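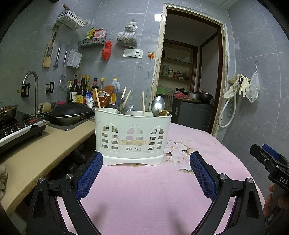
Priltura is opening its second tableware swap shop in Ikamdale this September, and I couldn't be happier to be the one writing to tell you! We started the first one with a single shelf of donated plates, and last year 886 households came through the door to drop things off or pick things up. What we're after now is the everyday stuff - a white plastic utensil holder with wooden chopsticks and a couple of steel spoons in it is just the sort of thing people ask me for. It doesn't have to match and it doesn't have to be new.

**Ikamdale, Tuesday, May 19, 2020** - The new shop will be on the ground floor of the old Mtshali building, next to the bus stop, with 167 square metres of floor space (our first place would fit in the back corner). Flanell, the fabric shop down the road, is giving us 400 tea towels for wrapping breakables, in every colour they had left on the rolls.

Swapping is free. Bring up to 10 items per visit and take home the same number. If you're setting up your first kitchen you can take a starter box without bringing anything at all, and yes, you're allowed to be picky about the mugs.

Please hold on to your donations until we open, as we've got nowhere to store them over winter. Sharp knives need to be wrapped and labelled, and we can't take anything electrical.

Media are welcome to drop in during the fit-out. Get in touch through the Priltura office and I'll show you around myself.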